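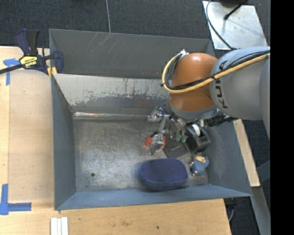

Three winters of asking, wrote one reader from Wonitska when the news reached our inbox, and now the night bus finally goes past the hospital. The message came in before breakfast with a whole row of exclamation marks, and it was far from the only one. The Preravier council voted on Tuesday evening to bring back late bus service on the east side of town, and people are thrilled!

14 December 2023

The new line is called the 10, and it will run between Wonitska and the Tresar ferry landing, by way of the hospital, the high school, the library and the old market hall. Anyone who has lived in Preravier for a while will remember an earlier version, which ended its day shortly after supper and skipped the hospital altogether. The new one keeps going until past midnight, every night of the week, Sundays and holidays included. If you work the late shift on the wards, you can now ride home instead of calling a cousin with a car.

Service starts on the first Monday after New Year's. Buses leave Wonitska on the hour and the half hour until eight in the evening, then once an hour until the last run. Going the other way, the last bus waits at the landing for the late ferry, even when the ferry is behind. That was a sticking point for months — the old bus used to pull out on schedule while passengers were still coming down the ramp with their bags — and it's wonderful to see it written into the agreement in plain words.

The operator is Panicker, the same family company that already runs the school routes in the valley. It will put two buses on the line, with a third kept at the depot for breakdowns and for market days. All of them have low floors, a ramp at the front door and room for 2 wheelchairs or strollers. There's a rack on the nose for bikes as well, and riders who've tried it on the school routes say it takes no more than a minute once you get the hang of the lever.

A petition got all this moving. It began in August at a folding table outside the market hall, with one clipboard and a jar of pens, and by the time it was handed in at town hall it carried 3856 signatures. For a town our size that's a remarkable stack of paper! Pages came in from the bakery counter, the laundromat, both churches, the swim club and the ferry itself, where the sheets went round on the morning crossing. A good many signers added notes in the margin. Several wrote about walking the river road in the dark after a shift. One asked, very politely, whether the bus might be warm.

It will be. Heating came up at the public meeting, along with just about everything else. The hall was full to the back doors and the meeting ran well past its closing time, with speakers lined up along the wall. Students wanted a stop nearer the gym. Shop owners on Mill Street wanted to know whether they'd lose parking (they lose four spaces, at the corner by the pharmacy, and gain a loading bay around the side). Residents on the hill asked about noise, and the answer was that the buses will take the lower road after ten at night. There was some grumbling over the cost, and a fair question about what happens if ridership is thin once the weather turns nice again. The council has promised to look at the numbers in public after the first year, and to leave the timetable alone until then.

Fares stay the same as on the other town lines, and transfers are free within the hour. Children under six ride free with an adult. The first 300 people to sign up for a monthly pass get January at half price, which should go quickly judging by the line at the library desk on Wednesday morning. You can sign up there or at the ferry ticket window. Bring something with your address on it, and a small photo if you want the student or senior pass. Online sign-up is coming, but the page wasn't working when we tried it.

The stops are already going in. Crews have poured the pads at the high school and at the hospital's main entrance, and the shelter at the market hall is getting a new roof and a proper bench, long enough for more than one tired shopper. Tresar has the biggest change. The turnaround there is being widened so the bus can pull right up beside the waiting room, and you'll no longer have to cross the truck lane with your luggage. Expect cones and a bit of mud down by the water until the work is finished. Drivers are asked to use the upper lot for now.

One stop is still undecided. The library would like it on the park side, where there's a crosswalk, and the post office across the way would prefer it at its own door. A temporary sign will go up on the park side in the meantime, and comments are welcome at the front desk of town hall through the end of the month.

For those of us who've spent years checking our watches halfway through a movie or leaving choir practice before the last song, this is very good news. The restaurants on the waterfront are just as pleased, and two of them plan to keep their kitchens open later on Fridays. The swim club is moving its adult class back to the evening slot it gave up when the old service ended. Even the ferry crew sounded happy about it — they've been the ones explaining to stranded passengers how far it is on foot.

There will be a free ride day on the Saturday before the service begins, with buses running the full loop from mid-morning to late afternoon. Hop on anywhere. Coffee and cinnamon buns will be served in the waiting room at the landing, and the school band plans to play outside the market hall around noon if it isn't raining. Printed timetables will be on board, in the large type so many people asked for, and copies will also go out with the January town newsletter.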